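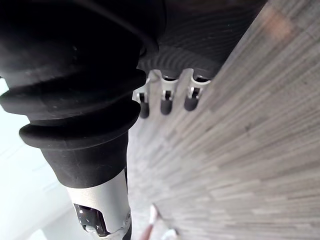

Dinesh Shakya has been selling Heltlow, a rubber dressing, for two years, and he swears it makes old rubber look new. I have heard that one before. "Everyone has," he says. I ask about ridged matte black rubber, with pale specks and scuffs scattered over the ribs. Would it get those off? "Most of them." Most? "A speck, yes. A scuff is damage."

So what am I paying for? "Shine," says Shakya, a bit too quickly. He claims more than 50 repeat customers. I ask to see a list and he says he'll look for it. And brushed metal? "Keep it well away from that. Use a cloth."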